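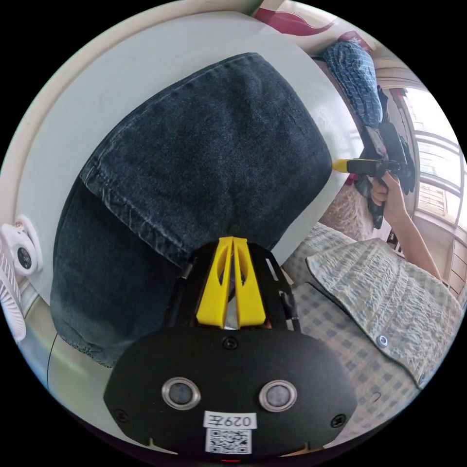
Do jeans need to be folded any special way, or is that just something blogs say?

Posted 2026-08-24 in Laundry & Closets

I keep reading that folding jeans into a long bundle saves drawer space. I have 8 pairs and one drawer, a Ludano, and I don't buy it. Denim is thick. Fold it more and it gets thicker. Has anyone measured this?

Mine look like this when I'm done, on a white table with the fan clipped on the far side. Long, fat, still wrinkled.

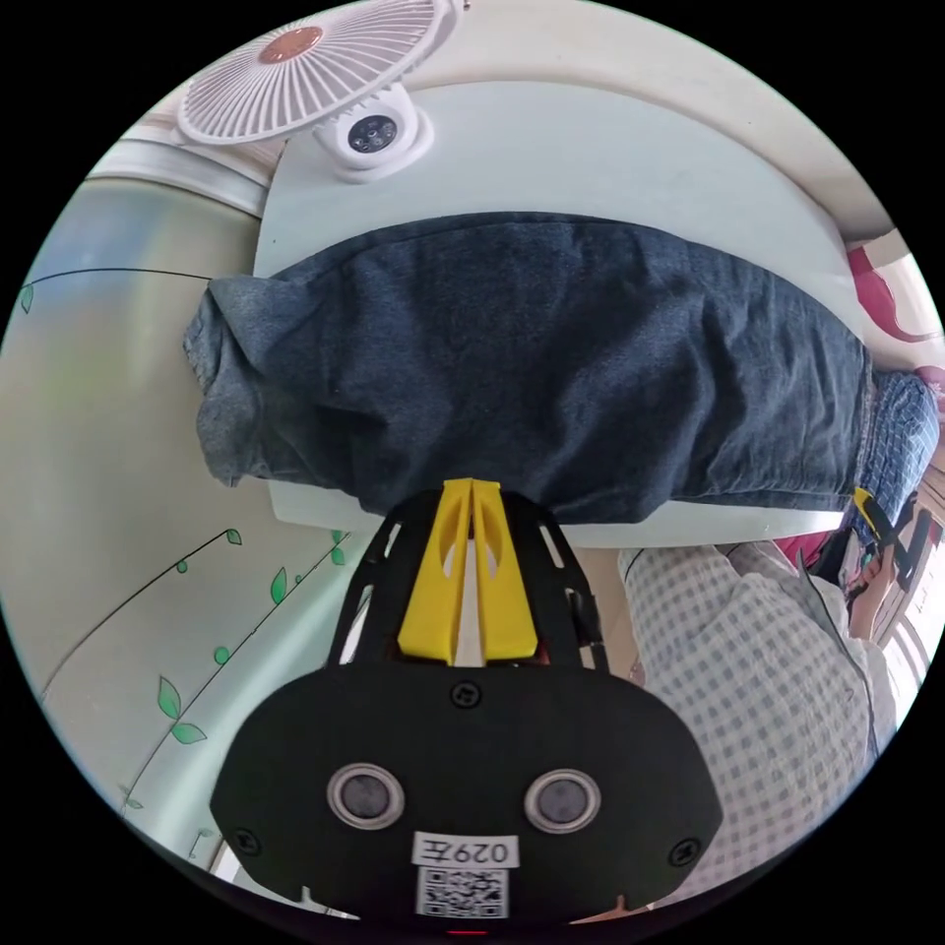 Answer 1 (33 votes)

You're half right. The amount of cloth doesn't change. What you gain is height, if you stand the bundles on edge. Legs together, crotch point tucked in, then fold from the hem up. Smooth it with your forearm first - a bulky fold is mostly trapped air. In a shallow drawer I doubt it's worth the bother.

Answer 2 (2 votes)

just hang them

Answer 3 (8 votes)

Hanging 8 pairs takes more room than you'd think, and cheap hangers sag. Measure the drawer depth before you refold anything. I didn't, and had to redo the lot in February.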